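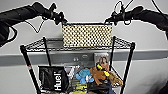
Stella Mohamedi wanted to know whether a night guard would stop her grinding her teeth, and was a little put out to hear that it mostly gives her something else to grind. It's still the question we get most at Peltden Dental, so it goes first.

Will a night guard stop me from grinding?
Probably not. It sits between your upper and lower teeth and takes the beating for them. You may go on chewing all night like a goat with a fence post, but the guard wears down and your enamel doesn't.

How do I know if I grind?
Ask whoever sleeps within earshot. If you live alone, look for a sore jaw in the morning, flattened edges, or a headache at the temples. Dr. Nyanda can usually spot the wear at a regular checkup.

Can't I just buy one at the drugstore?
You can. The boil-and-bite kind is bulky and some people spit it across the room by 3 a.m. If you only need one for a rough month at work, it may do.

What does a custom guard cost?
$190 for the soft one and $206 for the hard one, fitting included. Heavy grinders should get the hard one. Light grinders who suspect they are heavy grinders should ask.

How long does it take?
We take the impressions in one short visit and call you when the guard is back from the lab. Trying it on takes less time than parking.

How do I clean it?
Cool water and a soft brush. Hot water will warp it into a shape that fits no known mouth. Let it dry before it goes in the case.

My dog ate mine. Is that covered?
No. Dogs love these things, and we keep your molds for 24 months with exactly that in mind. A replacement made from the old mold is $162.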